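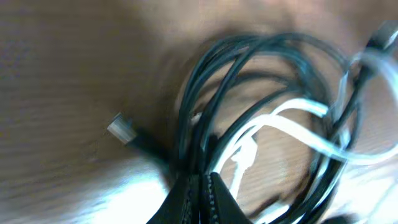
Best way to sort a pile of mixed cables on a wood table without ruining the finish?

Posted by Josué Quintana

I have one big pile of cables, mostly black with a white one run through it, and I've been pulling them apart on our wood table. Two things I need help with. First, is there an order to do this in? Every time I get one end free, another loop tightens. Second, the table has an oil finish I put on in April and I don't want plugs dragging across it. I'd like to end up with bundles that fit in 2 shoebox-size bins. I don't need to keep everything, but I can't tell what is what until it's apart.

Lai-ching Yip

Don't pull on ends. Loosen the whole pile first by lifting it and giving it a gentle shake, then set it down and spread it wider than you think you need. Start with any cable that is a different color. You can follow the white one by eye the whole way, and once it's out the rest has some slack. After that pick one plug and feed it back through the loops.
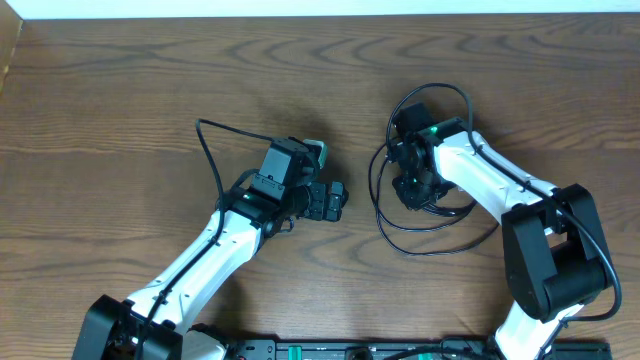 When one comes free, coil it right away in loops the size of your hand and put a tie on it. If you leave it lying next to the pile it will get caught again. I label at the plug end with masking tape. I did 60 cables this way at the Kirkholm office and it took 40 minutes. For the table, lay down a bath towel or an old sheet. Lift the plugs, don't slide them.

Kwok-wai Leung

Throw out whatever you haven't used in a year.

Sveva Piras

Agree with the towel, but I don't like masking tape for labels. It leaves glue on the cable if it stays on through a summer. Paper tags on string hold up better.
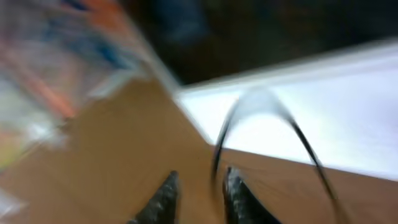
Coiling is where most people go wrong. If you wrap a cable around your elbow it gets a twist in it and won't lie flat again. Let it fall into the curve it wants. A thin black wire will often fall into an upside-down U, and you can use that bend as the start of your first loop. Thick power cords need a wider coil. Keep those in a separate bin from the thin ones.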